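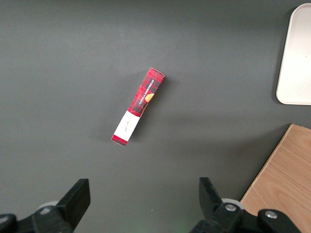 Putting away groceries: where two-arm systems stand

November 27, 2018

Members who run packing benches keep asking whether a general-purpose arm can take over the small mixed jobs that fixed automation never covered. The usual stand-in for such jobs is a household one. Put a handful of shop items on a table, add a tray and a drawer unit, and ask the machine to tidy up. Skokska has been running that task at its Kollimcombe workshop with two arms and parallel grippers, and Demyd Antoniuk, who leads the work, passed us the notes from the last session.

The short answer for anyone with a budget to write: no for mixed goods, and a qualified yes for boxed goods.

A carton lying flat on a plain table is close to the best case. The faces are parallel, the cardboard gives a little under load, and the edges are easy to find against a dark surface. A long thin box does add one difficulty. It has to be gripped across its width, so the wrist must turn to match the angle at which the box is lying before the fingers go down. If the wrist is out by more than a few degrees, one finger lands on the print instead of beside it. Over 60 attempts with cartons the arm got the item into the tray 40 times without help. Most of the misses were angle errors, and the rest were cartons pinched too near one end, which swung when lifted.

Printed patterns also matter more than expected. Bold plaid packaging gives the vision software many strong lines to follow, and only four of them are the outline of the box. The software at times took a band in the print for an edge. The team lowered the weight given to color and raised the weight given to the shadow at the base of the box, and the fault became less common. It was not removed.

Round goods are worse. A parallel gripper touches a cylinder along two thin lines, and a full bottle turns about those lines as soon as it leaves the table. The neck swings toward whichever side is heavier. A second item close by can be caught in the same grasp, and the controller has no good way to know it has two things in hand. Finger force reads as normal. Wrist load is a better signal, but the present software checks it only after the lift is complete. 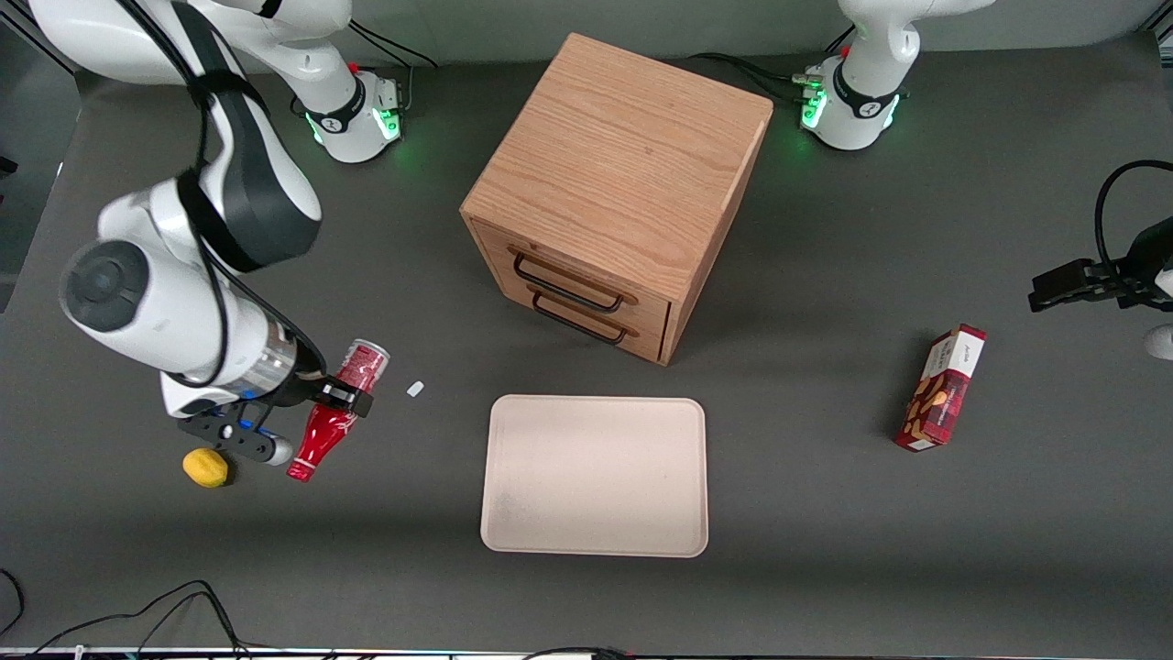
Right gripper closed around a red bottle, with a drink can against the upper finger. Lemon, tray and snack box on the table.

Small loose items such as fruit fall somewhere between. A lemon is soft enough to hold and light enough not to twist, but it rolls if the first finger makes contact early. Antoniuk's fix is to slow the last part of the approach, at a cost in cycle time.

Cycle time is the figure that will decide this for shops. A carton took 14 seconds from the start of the move to release. A person does the same job in under two. The comparison is slightly unfair, as the arm can go on through a night shift, but somebody has to be within reach when it drops a bottle, and at present that is almost 6 times a shift. Until the number falls, the labor has been moved and little of it has been saved.

Drawers were tried separately. Bar handles suit a parallel gripper, and opening was dependable once the handle position had been taught. Closing was done by pushing on the front with the fingers shut. Loading an open drawer was not, as the arm carrying the item tended to block the fixed camera's view of the drawer. Using one arm to hold the drawer while the other loads it is planned for December.

Members considering a trial should look at three points before talking to a supplier:

Item mix. Count how many of your items are boxes. Below about half, wait.

Surface. A matte table with no pattern helps more than a better camera does.

Recovery. Ask what the system does after a dropped item. "Stops and alarms" is the common answer, and it should be priced as an operator.

Gamen, whose gripper software is used by several members, has said a release with an earlier load check is in preparation. We will report on it when there is something to test.

Comments (3)

Hnat Hladun
We had the same double pick trouble on a bottling line with suction cups. Moved the weight check to the first inch of lift and it caught most of them. You lose a fraction of a second.

benchfitter
Two seconds for a person is generous to the person. Try it at the end of ten hours. Agree on recovery though, ours sat in alarm all through lunch.

R. Ostapchuk
Were the cartons full or empty? Makes a big difference to the swing when they are held near one end.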